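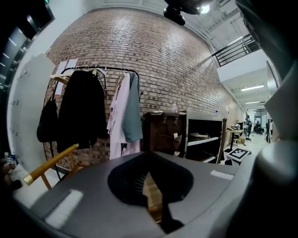
4.2 Shared clothing storage in the entry corridor

The second storage type in our survey is the freestanding clothing rack. Unlike the built-in closets covered in Section 4.1, racks of this kind are bought by the tenants, moved when needed, and left off the floor plans that building managers keep. The Ratholm building, a former warehouse divided into shared workrooms, had no closet near its main corridor when the first tenants moved in.

Figure 5. Metal clothing rack against the brick wall of the corridor, Ratholm building. Garments on hangers, with a bag at the left end.

Racks were recorded at 23 sites in the Denordale district. At each one we noted the wall material, the distance to the nearest door, and the kinds of items hung. Bags were counted as stored items even when they hung from the end of the bar and took up no hanger. Coats and shirts were recorded separately, as long coats need a clear drop below the bar and shirts can share space with boxes or shoes.

Mixed use was common. A long coat, shirts and a bag on one rack, as in Figure 5, is a typical set for a corridor where people arrive in outdoor clothes and change only the top layer. Racks that held coats alone were found mostly in the Tomodard offices, where staff have lockers for other things.

Placement followed the walls more than the doors. In corridors with exposed brick, tenants avoided drilling and chose a rack that stands on its own. Paper notices were often taped to the wall nearby. We did not record what they said.

Floor space was the main complaint. The Urban fit-out guide used by the building owners asks for 700 mm of clear depth for open coat storage, and 4 of the sites fell short of this. Long items such as rods and light frames kept at floor level near a rack reduced the usable depth further, and we measured from the outermost item.

Print this page | E-mail this page
Contact | Copyright | Back to top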